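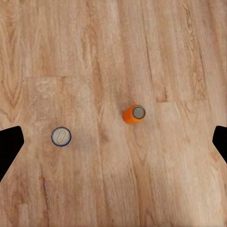
Attachment 1: wrist view from the simulator, gripper open, silver-topped can on the left and orange can right of centre.

Ticket: Gripper closes on nothing when silver-topped can is the target
Project: Marar
Component: simulation / can pick task
Reported by: Sharada Namboodiri
Assigned to: Ivars Dzene
Status: Resolved, one follow-up open
Priority: Medium

Description
The arm is told to pick the silver-topped can and leave the orange one alone. In a batch of 1,000 simulated runs on the wood floor, 217 ended with the fingers shut and no can between them. The arm then lifts, goes to the drop point and reports success. With the orange can as target I get no empty grasps on the same floor.

Steps to reproduce
Load the can pick task with the plank floor. Set target to silver. Leave lighting on the default. Start the batch and filter the results for final finger gap = 0.

Expected: fingers close on the can, or the run stops with a grasp error.
What I get: empty grasp, success reported.

Comments

Sharada Namboodiri, 09:12
Logs for the failed runs are in the shared folder under Misuldale. The detector does find both cans at the start, so I don't think it is a spawn problem.

Ivars Dzene, 10:40
Reproduced on my machine. The target box is fine until the approach begins, then it slides off the can and settles on a pale bit of floor. The lid is nearly the same tone as the wood there and the can has hardly any shadow. All the tracker has to hold on to is the thin blue rim. Can you rerun with the grey floor and everything else the same?

Sharada Namboodiri, 11:55
Grey floor done, same seeds. No empty grasps.

Dörte Petersen, 13:05
Please treat the false success as a separate fault. Whatever the tracker does, the arm should not carry on with the fingers fully closed. If this build went on the real arm at Witenow it would travel to the drop point with nothing held and the next step would start anyway. I have put a hold on the release until that part is fixed.

Ivars Dzene, 13:20
Agreed. The success check only looks at wrist height. The finger gap is logged but never read. I must have left it out when the task was split in July.

Ivars Dzene, 15:48
Two changes pushed to the Metley branch.
1. Grasp check now reads the finger gap before the lift. Fully closed means grasp error, arm stops, fingers open, run marked failed.
2. Tracker drops the target if the box moves more than 30 pixels between updates while the can's pose should be fixed. It then searches again from the start pose.

Sharada Namboodiri, 16:30
Reran the 1,000 on the wood floor with both changes. False successes: none. Grasp errors: 47, all correctly stopped. The rest picked the right can. The orange can was not touched in any of them.

Dörte Petersen, 16:41
Hold lifted for simulation only. The real arm stays on the old build until the 47 are explained.

Ladan Ansari, 17:02
I looked through the first few of those. The tracker lets go as it should, searches again and picks the same patch of floor a second time. More variety in the floor textures when we train would probably help. I'll open a new ticket for it and link it to this one.

Resolution
False success fixed by the finger gap check. Tracker drift reduced, not cured. Remaining grasp errors moved to Ladan's ticket.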